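Review: Cleron Bench Rules, second edition
April 27, 2020

The Cleron Bench Rules are a 56-page guide to testing robot arms in simulation, sold as a PDF with a set of ready-made tabletop tasks. We bought a copy in October at Lukdale and have used it on one project, a pick-and-place job with a two-finger gripper.

The guide has 41 rules. Most are short and can be checked by one person with a printout. Rule 6 says to write down the start pose before the first run. Rule 9 says to fix the pass mark ahead of time and leave it alone. We had been sloppy about both.

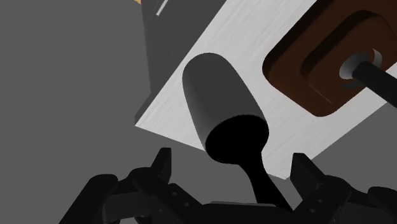 The section on grasping is the best part. It asks you to report every failed try, including the ones where the fingers never touched the object — our old logs dropped those. Going back over 730 runs, we found 124 that should have been counted as failures.

The weak spot is the chapter on moving from simulation to a real arm. It says to repeat the tests at low speed and gives no number for "low." Adams, the guide we used before, has a table for this. The Prakach checklist is free but skips the subject.

Setup took an afternoon. The index is poor, and two rules point to the wrong page. I would still buy it again for a small team that has no written test rules. If you already follow Adams closely, the tasks are worth having but the text adds little.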